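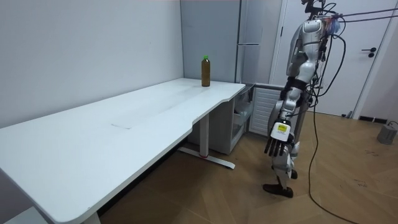

A long white desk, which is all I want in life right now.

September 5, 2019

So I've been working from my kitchen table for 6 years. Same chair, same wobbly leg, same crumbs in the keyboard. And last month my back finally sent me a bill for it, in the form of two days lying flat on the living room rug listening to podcasts and feeling sorry for myself.

I decided it was time for a real desk. How hard could it be, right?

First I went to Olereck, the big furniture place out past the airport. I love that store (they have cinnamon buns by the door and I'm only human) but their desks are all made for people who own one laptop and one very small plant. I sat at every single one. My knees hit the drawer on most of them. I did come home with a lamp I didn't need, so the trip wasn't a total loss.

Then I got sucked into the online stuff. There's a model called the Tollia that everyone in the comment sections goes crazy for, and I had it in my cart for 3 nights running. It's pretty! But it comes in a box that weighs 80 pounds and I live up two flights of stairs with a landing the size of a bath mat. I kept picturing myself stuck halfway, hugging a box, waiting for a neighbor to come home.

What I really want is length. I don't care about drawers, I never put anything in them except dead pens. I want to be able to spread out my notebooks, my calendar, my tea and a plate, and still have a spot where I can put my head down at four in the afternoon. My aunt had a desk like that, an old door on two file cabinets, and I did all my homework on it every summer. Best desk I ever used.

Which got me thinking, why not just do the door thing? There's a salvage yard in Grerna that sells old ones cheap, and I'm pretty sure I can sand and paint. I painted the bathroom once. Okay, most of the bathroom.

I measured the wall under the bedroom window and I've got roughly 6 feet to play with if I move the laundry hamper. White paint, I think, or maybe a very pale green. My sister votes for green but she also has an orange couch.

If you've done the door desk thing, tell me what you used for legs! I'm going out to the yard this weekend, with a tape measure and a friend who has a truck.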